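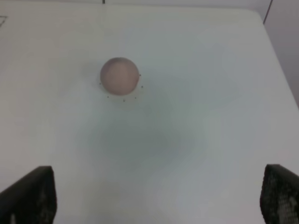 Marina Pappas, visitor programs, Olmedo

Open day at the Lonent lab: your questions

Is it worth the trip?
If you like watching slow things done carefully, yes. If you expect the robot from the Lonent brochure, stay home. You get a white table, a two-fingered gripper and a small ball. I stayed for 27 tries and I still wouldn't trust it with an egg.

What are the dark specks by the ball?
I count six, in a loose ring. I asked and got two different answers, so I won't repeat either.

Does it work without help?
Ask who is holding the controls. Volodymyr Bilyk runs the demo and will tell you, but only if you ask — the sign at the door says "autonomous" and leaves it there. Some runs are, some aren't.

They quote 217 good picks. Out of how many?
Good question. I didn't get the second number.
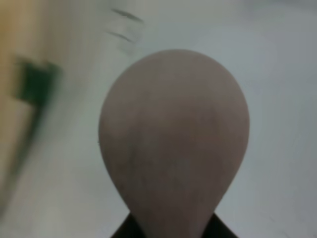

Close-up from the August visit. The dark part is at the bottom.

Can I get close?
Close enough. Groups are capped at 18, and there is a line on the floor. Children under 8 need an adult with them.

Will this take warehouse jobs?
Not on what I saw. Nithin Joseph, who gave the talk, said "soon" four times and wouldn't put a year on it.

Do I have to sit through the talk?
No. It starts at 2 p.m. and you can go straight to the table — ask for a run with the ball moved somewhere new.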